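## 4. Clearing the table and the small waste bin

This section belongs to the Nekia household guide for the Steddale flats. It was last checked by Igor Lis on 28/01/2025. Please read section 3 (Table covers) before you begin.

You will need:

- the round waste bin
- one small basket
- a soft cloth and lukewarm water

### 4.1 Sorting the small packages

1. Put the waste bin next to the table, where you can reach it without stretching.
2. Take the small packages one after another. Open each lid and look inside.
3. If there is still something to use, close the lid and keep the package for step 4.2.
4. If the package is empty, hold it over the opening of the bin and let it go. Do not throw it from a distance.

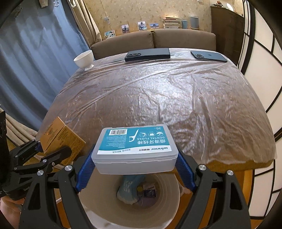
*Fig. 7. Box of dental floss picks over the round waste bin.*

**Note:** A box with a hinged lid takes a lot of place in a small bin. Press soft wrappers down first, then put the hard boxes on the top.

**Caution:** Do not put in the bin any razor, needle or broken glass. For these things use the metal tin described in section 6.

The bin must be emptied when it is full to 2 fingers under the rim. Bin bags are in the corridor cupboard, in a roll of 44. If the roll is finished, write it on the list for Virgil Mocanu.

### 4.2 Small basket and table cover

1. Take everything out of the basket before you move it.
2. Tip the basket on its side and check the base. Hair and cotton like to stay in the openings of the lattice.
3. Clean the openings with the cloth. Water up to 60 degrees is allowed for the basket, but not for the table cover.
4. Move large bowls and cardboard boxes to the side of the table. They can stay on the plastic while you work.

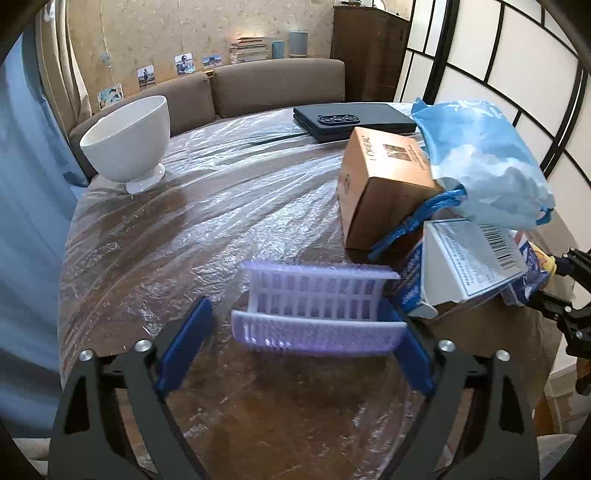 *Fig. 8. Basket on its side on the covered table. White footed bowl at the left, cardboard box further back.*

5. Smooth the clear plastic with the flat hand, from the middle to the sides. Small creases are normal and they do not need to be removed.
6. Stand the basket upright again and put back the packages that you kept.

**Caution:** A bowl with a foot should be lifted, never pushed. When it is pushed, the foot catches the plastic and the bowl can fall over.

**Note:** Cardboard boxes must be kept away from the wet cloth. Dry the cover completely before a box goes back to its place.

If the plastic has a hole, please ask for a new sheet. For the order form see section 9.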